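Chapter 3
Folding Flat Things

I used to ball up my linens and shove the closet door shut (my aunt Serena still brings it up!). Then I started marking off a folding spot with blue tape, and I've kept one ever since. In this chapter we'll start with a plain brown surface and one piece of cloth, and we'll get to fitted sheets later, I promise. Look hard at your hems before you fold anything. 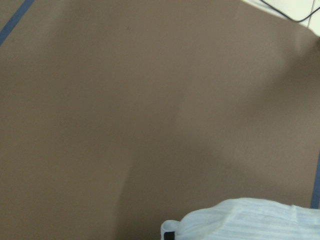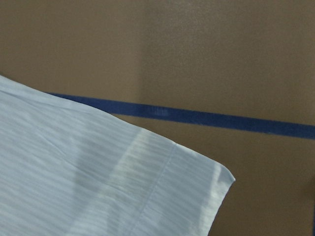
Figure 3. Brown surface with blue tape (first); pale blue striped cloth with a stitched hem (second).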